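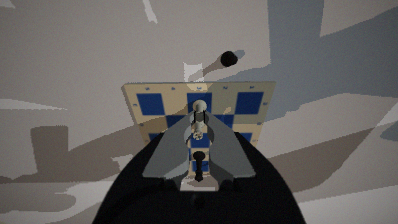
Robotics Help > Simulation > Grippers and Contact

Gripper pushes the neighboring piece when it closes

Posted by flatwasher on July 28, 2020

I have a pick and place task set up in Westoner. A two-finger gripper comes down over a small checkered board, takes one piece and moves it to another square. With a single piece on the board it works every time. Once there are several pieces standing in a line, the fingers close on the one I want and the next one in the line gets shoved or tipped over.

Last night I ran 126 picks with the pieces placed close together. 40 of them ended with a second piece moved. The log had 3,188 contact warnings, nearly all of them between a fingertip and a piece that was not the target. The worst part is that the Hinero controller reports these picks as a success. It checks that the fingers stopped before fully closed, sees that they did, and carries on to the lift.

Things I have tried:
Lower closing speed. Fewer pieces fall over but they still get pushed.
Higher friction on the fingertips. No change.
Smaller physics time step. Slower run, same result.

The piece positions come straight from the simulator, so this is not a vision error. The view is from the gripper side, looking at the board with the fingers over it. I would like to get this fixed before November, when the same code is supposed to go on a real arm. Does anyone know if this is a contact problem or a planning problem?

3 replies

torque_limit

Planning problem, most likely. You have the pieces one behind the other in the gap between the fingers, and the rounded parts at the fingertips curve in toward that same line. If the tips are wider than the space each piece has to itself, they will touch the next one no matter how slowly you close.

Check these in order:

First, turn on the collision shape display. The shape you see on the fingers and the shape the physics uses are often different. I had a Deston gripper model where the collision boxes stuck out 9 mm past the visible fingertips. Every tight pick failed and the picture looked perfectly fine. If yours is like that, swap the boxes for a closer fit and run the same test again before you touch anything else.

Second, look at the open width on the way down. Many default settings open the fingers all the way for every pick. On a crowded board you want them open just enough to clear the target.

Third, try turning the wrist. Have the planner test several angles and throw out any where a finger would pass through another piece. If none are left, it should skip that pick and report it – it should not choose the least bad one.

Your success check is a separate bug and I would call it the more serious one. Finger width alone tells you something is between the fingers. It does not tell you what, or how many. After closing, compare the position of every other piece with where it was before the descent. If any moved more than your limit, stop and open. On a real arm you won't get those positions for free, so you will need a force limit on closing as well. Set that up in simulation now and keep it on.

m_okra

had the same thing, i just spaced the pieces out more

lowgear

Agree with torque_limit on the collision shapes. One more thing to check. There is a black piece standing off the board, past the top edge. Is it in the planner's object list? Our setup only listed objects inside the board area, so anything outside it was invisible to the planner and the arm would swing right through it on the way to a far square. We didn't catch it for weeks because the contact was logged as a warning and we had warnings filtered out.

I would also make any contact between a finger and a non-target piece a hard stop during testing. You will get a lot of stops at first. With 3,188 warnings in one run you can't read them all anyway, and the first contact in each pick is the one you need to look at.

Spacing the pieces out will make the numbers better but the fault is still there.

flatwasher

Collision boxes were too big, wider than the fingers on both sides. Changed them and I am rerunning the same set now. The object list was also limited to the board, so that is next. I have switched off the lift step until the success check is rewritten.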